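Na Brilto cuidamos de 8 pares de garras de mão, e continuo a achar que gastamos tempo demais no software e de menos nas pastilhas dos dedos. Uma folga pequena na mandíbula estraga uma manhã inteira. O Évan Besnard prefere calibrar primeiro; eu aperto e limpo primeiro, sempre. 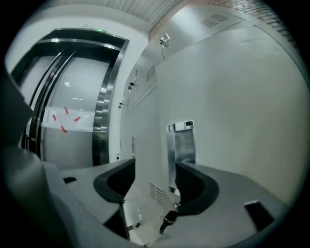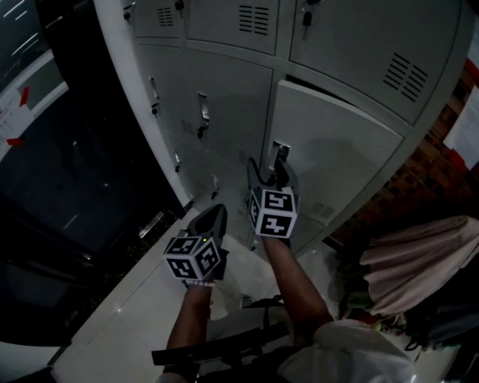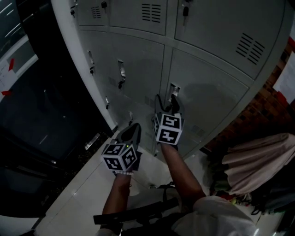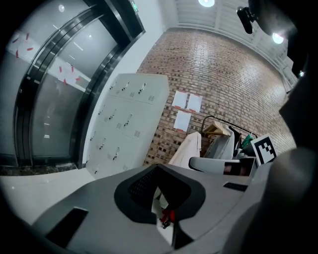 As garras junto aos cacifos cinzentos.

De quanto em quanto tempo se devem trocar as pastilhas?
A cada 4.000 fechos, ou antes, se a borracha mostrar cortes. Na Drorunen esperavam mais e perderam 3 pares. A troca leva 40 minutos e devia constar do plano de julho.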